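Filed under: Home & Money

The "free" kitchen table check, and other things I don't believe

Readers in Prastemham will have had the leaflet by now. A company called Skevadeo wants to look at your table, for nothing, and tell you whether the finish is "failing." I had one of these checks in June. It lasted 2 minutes and ended with a quote for $349.

I'm not saying a finish can't fail. I've seen plenty go cloudy, and a few go sticky, usually after years of spray cleaner. What bothers me is the test. The fellow put a drop of water on the wood, watched it for a bit, frowned, and wrote down a score of 5. Five out of what? He wasn't sure. The sheet he left behind doesn't say either. It does say that a table scoring under 7 is "at risk," and I would love to know how many tables in this town have ever scored over it.

Then there's the plan. Skevadeo's cheapest one covers yearly visits and a bottle of their own oil, and over its full term it comes to $2,069. You could buy a decent new table for that and have money left for chairs. When I asked what was in the oil I was told it was a "protective blend." So is salad dressing.

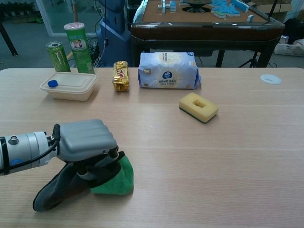

The other half of the pitch is fear of heat rings. Yes, a hot mug can leave a white mark. On many finishes it's moisture that got trapped near the surface, and a lot of those marks fade with gentle warmth and a soft cloth. Some don't. If yours doesn't, get a price from a person who refinishes furniture for a living before you sign anything with the word "membership" in it. The shop on Jenkins Street gave me a price over the phone for sanding and recoating a top, and it was well under what the leaflet people wanted just to get started.

I also tried the rival product, Drondden, which is sold as a wipe you use once and forget. I used it once. I can't tell which half of the table I did. Maybe it's working beautifully in there, but I have no way of knowing, and I suspect they don't either.

My own routine is dull. Damp cloth, dry cloth, coasters when I remember them, and a coat of plain furniture wax when the top starts to look thirsty. Check first what your table is finished with, and try anything new on the underside.

If you had a Skevadeo check and got a good score, write in. I'd like to see the sheet, and I'd like to know what they tried to sell you after that.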